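Fultbridge Footpaths and Open Spaces Group
Minutes of the regular meeting held 9 April 2019, Vundwood Hall, small room

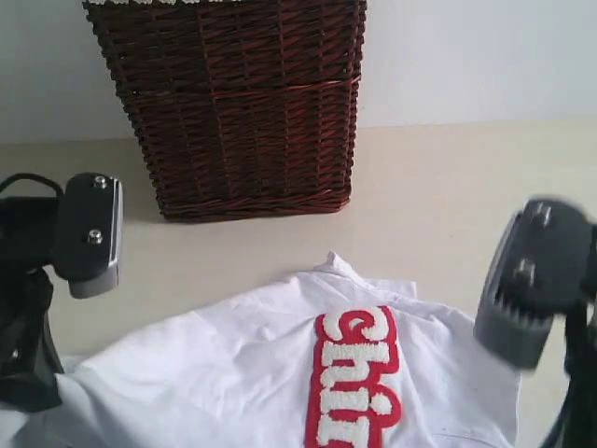
Present: Njål Fjeld (chair), R. Pettis, M. Oduya, C. Lindgren, T. Barrow, J. Wickham (minutes)
Apologies: D. Sorrell, P. Amin

The meeting opened at 7:05 p.m.

1. Minutes of the last meeting
The February minutes were read. M. Oduya asked that item 5 be corrected to say the Azar Lane gate opens toward the road, not toward the field. With that change the minutes were approved.

2. Matters arising
The letter to the county about the missing sign at Mill Corner was sent. A reply came saying the request had been passed to the highways office. No date was given. R. Pettis will write again if there is no news by the next meeting.
The key to the tool shed has been copied. C. Lindgren and T. Barrow each hold one.

3. Hernolo Creek footbridge
T. Barrow reported on his visit with the contractor. Two deck boards on the north side are soft and the handrail is loose at the last post. The contractor thinks the main beams are sound but wants to lift a board to be sure. The quote for the boards, the rail and a new strip of non-slip mesh is $2,000, with the work taking three days. The bridge would have to be closed for that time.
R. Pettis asked whether the mesh was needed, as the old one had been put down fairly recently. T. Barrow said the old mesh had lifted at both ends and people were catching their boots on it.
J. Wickham asked if a second quote should be sought. The chair said two other firms had been called and neither had called back.
Moved by C. Lindgren, seconded by M. Oduya, to accept the quote. Carried, R. Pettis abstaining.
Action: T. Barrow to agree dates with the contractor and put closure notices at both ends one week ahead.

4. Vundwood loop path
The low stretch past the second stile is under water again. M. Oduya walked it on Sunday and had to turn back. The ditch on the east side is full of leaves and the pipe under the track may be blocked. The landowner has no objection to the group clearing the ditch but would like the pipe left alone until his own man has seen it.
There was a long discussion about whether to move the path uphill. C. Lindgren was in favor. R. Pettis pointed out that the uphill line crosses the lambing field and would need a new agreement. It was decided to clear the ditch first and look at the path again in the fall.
Action: M. Oduya to set a work day in May. Bring rakes and long-handled shovels. Waders if you own them.

5. Trail map
The chair passed around a proof of the new map. Comments:
- Azar Lane is spelled wrong in the index but right on the map.
- The parking area at Hernolo Creek should be marked as closing at dusk.
- The dotted line for the bridle path is hard to tell from the parish boundary. Use a different color.
- T. Barrow would like the benches shown. General agreement.
The printer needs the final file two weeks before printing. It was agreed to order 100 copies folded and to keep the price the same as the old map.
Action: Njål Fjeld to send corrections.

6. Money
C. Lindgren gave the figures in D. Sorrell's absence. The bridge repair can be met from the reserve. Dues are still owed by several members and a reminder will go out with the next newsletter. The hall has put its charge up to $60 an evening starting next month. R. Pettis thought this was steep for the small room. The chair will ask whether there is a lower rate for booking the year ahead.

7. Dogs on the creek path
Two complaints have been received about dogs running loose near the nesting area. M. Oduya suggested signs asking for leads from March to July. T. Barrow said the last signs were pulled up within a month and that fixing them to the gateposts would work better. The landowner's consent is needed for that.
Action: J. Wickham to ask the landowner and get a price for metal signs.

8. Any other business
C. Lindgren asked who has the group's chainsaw helmet. T. Barrow will look in his garage.
The stile at the top of Azar Lane has a cracked step. Added to the repair list.

9. Next meeting
Second Tuesday of next month, 7 p.m., same room. P. Amin to be asked to take the minutes.

The meeting closed at 8:50 p.m.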